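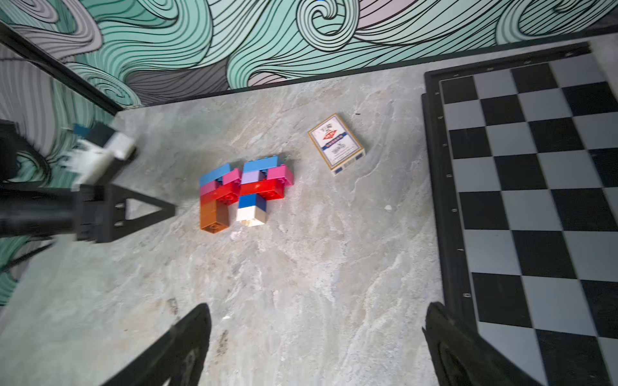 ## Getting two arms to build with big bricks

This is the write-up I promised for the build-and-pull-apart exercise we do in the Prendutton robotics club. If you're joining us in April, or you just want to run it with your own pair of arms, start here. I'm assuming you've already got both arms moving and you know where the stop button is. (If you don't, go find it. I'll wait.)

### What you need

- two arms with two-finger grippers, facing the same work area
- a wrist camera on at least one of them
- big toy bricks in several colors – the large toddler kind, please, don't start with the small ones
- a table that doesn't wobble

We call our arms Starnis and Cima. Starnis is the one on the right, and I'll use the names from here on so I don't have to keep typing "the right-hand arm."

### Step 1: Pick a shape and build it by hand

Go for something flat and wide. My favorite has a red band across the middle and two legs underneath, orange-brown on one side and dark blue over white on the other. The gap between the legs is great practice, because it tempts everybody into poking a finger straight through it! Mixed colors help too. It's so much easier to yell "grab the pink one" than "grab the third one along, no, the other third one."

### Step 2: Open wide before you go in

Drive Starnis toward the bricks with the fingers open well past the width of the piece you want. In the wrist view you should see both fingertips coming up from the bottom with plenty of tabletop between them. Line up the gap first, then come forward. I used to close the fingers as I approached, to save time, and I spent half of every session chasing bricks across the table.

### Step 3: Bring in the second arm slowly

One arm holds, the other pulls. Cima comes in from the left and takes hold of a brick that's already well locked in, and only then does Starnis grip the one you're removing. Keep your speed low for this. If Cima is a blur in Starnis's camera, you're probably still traveling, so let it settle before you close anything.

We cap both arms at 400 in our control program while people are learning. The setting goes up to 3,000 and I'm begging you not to touch it. Temitope Bako did, once, and we found a brick behind the radiator a month later.

### Step 4: Wiggle, then lift

Big bricks grip harder than you'd expect. Tilt a tiny bit one way, then the other, and then go straight up. If the whole build comes off the table, Cima isn't holding firmly enough – put it down and grip again.

### Step 5: Put it back

Same thing in reverse, but look at the studs before you press. Lower until the brick rests on top, nudge until it sits level, then push down gently. I give people 5 tries before we swap drivers.

Once you can take a brick off and put it back without help, try the Herrera round, where each arm has its own driver and you're not allowed to point. It's loud and I love it. Save your recordings in the shared folder under your own name, and park both arms before you switch off.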